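What I Learned From Our First Recruiting Summer

Posted 9 Dec 2016 by Stanard Softball Mom

3964 views | 22 comments | 551 shares

So my daughter committed last month (yay!) and ever since then I've been getting messages from other parents at the field asking how we did it. I keep typing out the same long answer on my phone in the parking lot, so I'm putting it all here and from now on I'm just going to send people the link.

First thing, we started late. She's a catcher, she plays for a club in Stanard that is perfectly nice but doesn't travel much, and up until the end of her sophomore year I thought coaches would find her by magic. I really did! I figured somebody watches the games, somebody writes the names down. Then one of the other moms asked me which schools were on our list and I said, what list?

That night we made one. It had 22 schools on it and it was a terrible list. Half of them were places she'd seen on TV and a few of them didn't have her major. One of them, I found out weeks later, had dropped softball the year before. We kept it on the fridge and crossed things off, and by July we were down to nine real ones.

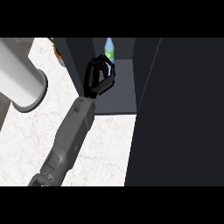 Robot arm and open cabinet on a marble floor, computer rendering

The emails were the hardest part for her. She hates bragging and she kept writing things like "I am okay at blocking." We went back and forth a lot. What finally worked was keeping it short – grad year, position, GPA, two sentences on why that school, the video link and her summer schedule. She wrote every one herself and I only checked spelling. Please don't write them for your kid. A coach at one camp told the whole parent group she can spot a mom email by the second line, and I turned bright red even though I hadn't done it (okay, I had done it once).

About the video. We paid for one from a guy who does weddings and it had slow motion and music and a title card with flames. I thought it was gorgeous. Not one reply. Then my husband stood behind the backstop with a tripod and filmed her throwing down to second, blocking, framing and hitting off live pitching, three and a half minutes total, no music. She sent that one out with the same email and got four answers in two weeks. One was a no, but a really kind no, and she still has it saved.

Camps! I have opinions. You will get camp invitations that say "we have been following you" and your kid will be so excited, and you should know that the same one went to everybody on her team, including the girl who had quit in the spring. That doesn't mean don't go. It means ask. She started emailing back to say thank you, has the staff seen my video, and are you looking for a catcher in my year? If they answered the question, we thought about it. If they sent the registration link again, we skipped it.

We did three that summer. Ukgate was the best by a mile, with a small group and real coaching, and the head coach caught a bullpen with them herself. Hajji was hot and crowded and the catchers spent most of the afternoon shagging balls for the pitchers. And then there was the Riltano showcase, which cost us $1623 by the time I added up the entry fee, the hotel, gas and food. She played two full games and got pulled after three innings in the other one. I cried in the bathroom at a gas station on the way home and I'm not ashamed of it.

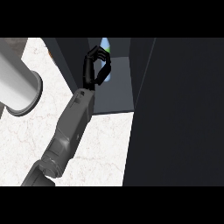
Catchers live and die by their hands, so I'll put in a word for the boring stuff she did at home over the winter. Her catching coach is big on a relaxed glove, and it took her ages to quit stabbing at the low pitch. He has them hold the bare hand out, fingers curved up and over with the thumb coming down the side, pretty much the cup shape the black robot hand is making in front of that bottle, and then catch tennis balls from a few feet away without reaching. Ten minutes a night in the garage, and I lost one light bulb. When the Ukgate coach finally called, the first thing she mentioned was how quiet her hands were.

Money talk, real quick. People hear "committed" and think full ride. Softball scholarships get split up all kinds of ways and ours is a piece of athletic and a bigger piece of academic, so the grades ended up mattering more than her pop time. If your kid has a B minus in chemistry, I'd spend the camp money on a tutor. I wish I had done that first.

The other thing I'd do over is the car rides. I talked too much after games, I know I did. By the end of July we had a rule that I couldn't bring up softball until she'd eaten something, and half the time she brought it up herself over fries.

Next week I'll try to post the spreadsheet I used for tracking emails and replies. It's ugly but it works. If you have a pitcher, that whole timeline seems to run earlier and I don't know much about it, so if any pitcher parents want to jump in down in the comments, please do.

Last updated: two days after posting, to fix the part on camp invitations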